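2026-02-12

ok, thread time. I've been promising a few of you my notes on switching from a desk job to parts purchasing, and I finally have coffee and a free evening.

1/ Quick background for the new people: I spent six years doing payroll, then moved to Garnen in November as a junior buyer. I order the molded plastic bits that go into other people's products. I had never thought about a plastic part in my life before this.

2/ Now I think about them in the shower. Black plastic, yellow shelves. 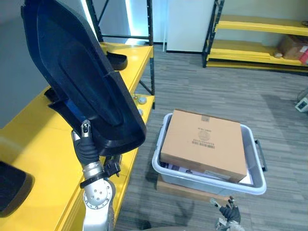
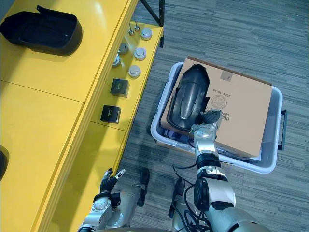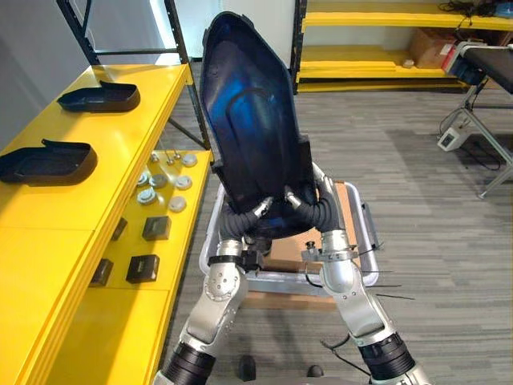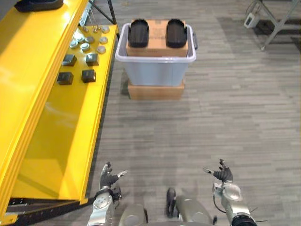 3/ First thing I got wrong: lead times. A supplier says "four weeks" and I wrote down four weeks. Four weeks from WHAT? From the order? From the deposit? From when they approve the drawing? Ask every single time and get it in an email.

4/ My first real order was 3,184 clips from a shop in Bemumgate. I was so proud of that number. Then I found out they come in bags of 40 and somebody over there had to open a bag for me and count out the leftovers. They were very nice about it. I round up to full bags now!!

5/ Minimum order quantities are more negotiable than they look. The sheet says 100, you ask if they'd do half at a slightly higher price, and a lot of the time they just say yes. I was scared to ask for two months.

6/ The person who taught me most is Thaís Queiroz, who ran this desk before me and still picks up when I call. Her rule is to phone the supplier once before you ever need a favor. I called all mine in one week and talked mostly about weather.

7/ Spreadsheets: yes, you'll live in one. Mine has a tab called "Oral" because one supplier is named that and I refuse to apologize for how it looks when I share my screen.

8/ Payroll helped way more than I expected, by the way. Chasing a late invoice feels exactly like chasing a late timesheet. Same polite email, same second email that's a bit less polite.

9/ Stuff I still don't get: resin pricing. I read the newsletter, I nod, I couldn't explain it to you. If anyone has a good beginner book on this please please drop it in the replies.

10/ Worst day so far was Hernero. Two part numbers, one digit apart, and I ordered the wrong one – more than 1,217 pieces. They took most of it back for a restocking fee and my boss said "well, you'll never do that again." I now read part numbers out loud like a weirdo. My desk neighbor has started reading them back to me.

11/ Pay, since three people DMed me: a little less than payroll at first, and it caught up after my first review. No overtime at month end, which for me is worth a lot. I had dinner at home on the 31st for the first time in years.

12/ Would I recommend it? If you like phone calls and you don't mind being the one who gets asked "where is it" all day – yeah. If phone calls make you sweat, maybe look at planning instead, it's the same building and way fewer voicemails.

13/ Going to do a separate thread on reading a quote line by line, there's a tooling charge thing that really got me. Probably next week, depends how the audit goes. Send me questions in the meantime and I'll work them in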